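Household Tidying by Demonstration: Progress Report 3
Prepared for the Clater Fund by Nokuthula Joubert
26 January 2019
Shares: 22

1. Status

Work package 2 (soft furnishings) is on schedule. The teleoperation program for the living room tasks has now logged 2,557 demonstrations at the Semholm site, all performed by trained operators driving both arms remotely. Of these, 68 per cent passed review and have been released to the learning team at Pellness. The remainder are held back, mostly for dropped video or for operator hesitation longer than the agreed limit.

The task definition is unchanged from the last report. The operator must take up a soft article in front of or on the sofa, bring it under control with one or both grippers, and leave it upright against the back cushions. A demonstration ends when both grippers are open and clear of the fabric.
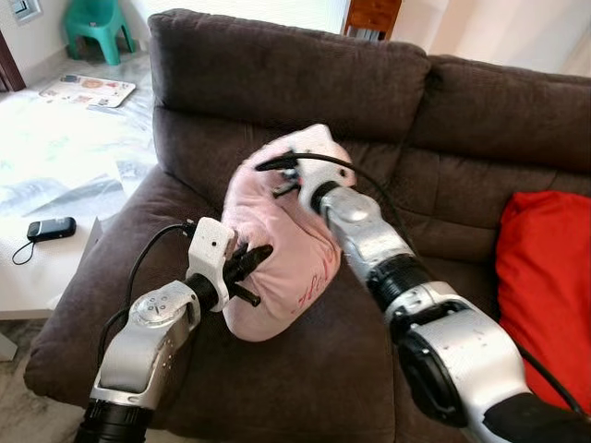 Two-handed grasps remain the most expensive part of the data to collect. Each arm follows its own hand controller, and the operator has no force feedback. When both grippers hold the same piece of fabric, any disagreement between the two hands is taken up by the cloth until it slips. Saulius Rätsep has added a soft limit on how fast the distance between the grippers may change while both are closed. Operators report that the limit can be felt as a slight lag and that they adjust to it within a session.

Single-handed grasps are quicker to record but less uniform. Some operators pinch a corner and let the rest hang. Others press into the side and gather material before closing. Both are accepted under the current protocol, provided the grasp type is labelled at review. Dzintra Zariņš has rewritten the labelling guide accordingly, and earlier sessions are being relabelled to match.

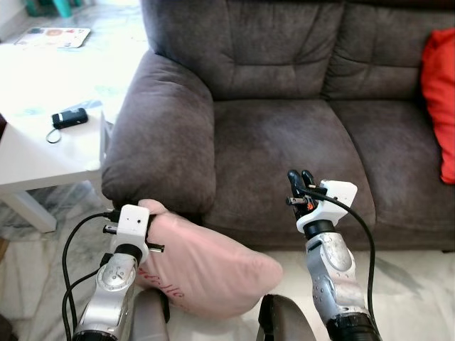
2. Operator training

Five operators are now qualified. Training takes two days: one on rigid objects and one on cushions and folded cloth. The second day was added in this period after reviewers noticed that new operators closed the grippers too early on soft items, catching only the surface pile.

Ilse Van Dijk has written a short practice routine in which the trainee repeats the approach without closing the gripper. It is done from the head camera view only, so that trainees learn to judge depth without looking across at the sofa. The sequence is slow and unpopular, but retraining requests have fallen to 33 per cent of the previous level.

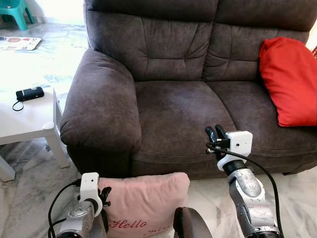
Why not record the demonstrations by moving the arms by hand?

Hand guiding was tried in the first period and dropped for this task. The person guiding the arms stands in the camera view for much of the motion, and one person has trouble guiding two arms at once. It is still used for teaching fixed postures, such as the rest position between attempts.

3. Review and quality control

Each demonstration is checked by one reviewer, with a second opinion on disputed cases. Pētersons supplied an updated playback tool which aligns joint positions with the camera stream. A clock offset between the two was found and corrected, and affected sessions were reprocessed. 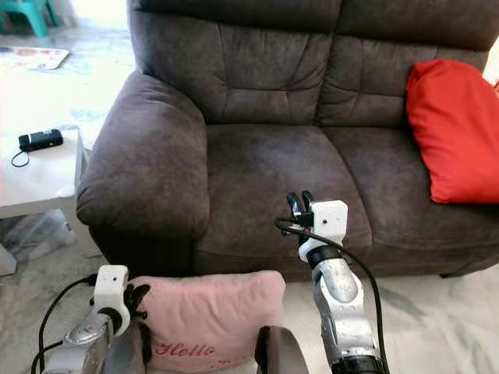
Segment boundaries are the main open question in review. The protocol divides each demonstration into approach, contact, grasp, transport and release, but the two arms are seldom in the same segment. A typical case has the left gripper's fingers against the side of the pink pillow, which is contact, while the right gripper stands with its fingers slightly apart in front of the left seat cushion and is holding nothing. Under the old scheme a reviewer had to choose one label for both. Sayaka Hattori has proposed separate labels for each arm, and we have adopted this for all new sessions.

4. Next period

Collection will continue on the present task until March, when the folding task begins. We request approval to move unspent travel funds to reviewer hours. Spare gripper fingers are on order and the cost is within the existing equipment line.

3 comments

Ilse Van Dijk
In section 2, please note that the practice routine also covers release. Trainees tend to pull away before the fingers are fully open.

Saulius Rätsep
The soft limit is off by default in the older controller build. Check the version before comparing sessions.

Sayaka Hattori
Per-arm labels are in the guide now. Old sessions keep the single label until somebody has hours to redo them.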